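Grusel gripper kit - two months in

Bought the Grusel two-finger kit in April, for the arm Fulgencio Figueroa and I are building in the shared shop in Trellurham. $69 plus shipping. Quick review, I have a train to catch.

Assembly: 4 hours, mostly hunting screws. The bag has 414 parts if you count washers, and the labels on the baggies dont match the manual. Step 29 shows the left link upside down. Follow the drawing on the Calado forum instead. Came out fine after that.

Good stuff: stiff. No slop in the links so far. Screws all take a hex key, nothing odd. Spare fingertips in the box - nice.

Bad stuff: software. The setup program lost our grip settings twice. Finger force goes from gentle to way too much in one click. And the cable is short, plan on an extension. Support answered in a day, to be fair.

Also tried the Flastell, cheaper, went back in the box. Too much wobble for small parts.

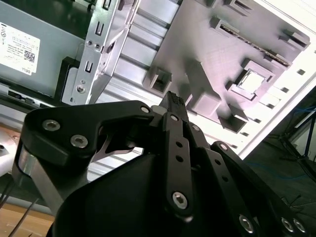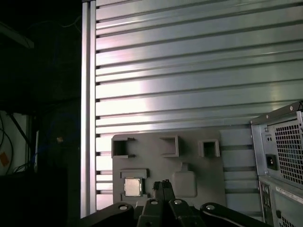 Our project is taking old desktops apart and sorting what's inside, so reach matters more to us than muscle. The linkage is wide for its finger size and that's my main gripe. Inside an open Dell case you've got a metal drive bracket on one side and a big gray tray with blocks sticking up, and the arms need room around all of it. Plan your approach angle first. The gray plate on the extrusion wall, with the processor sitting in its socket, is much freindlier - open space in front, come straight at it.

Would I buy it again? Yes, at this price. Four stars. Fix the manual and I'll add the fifth.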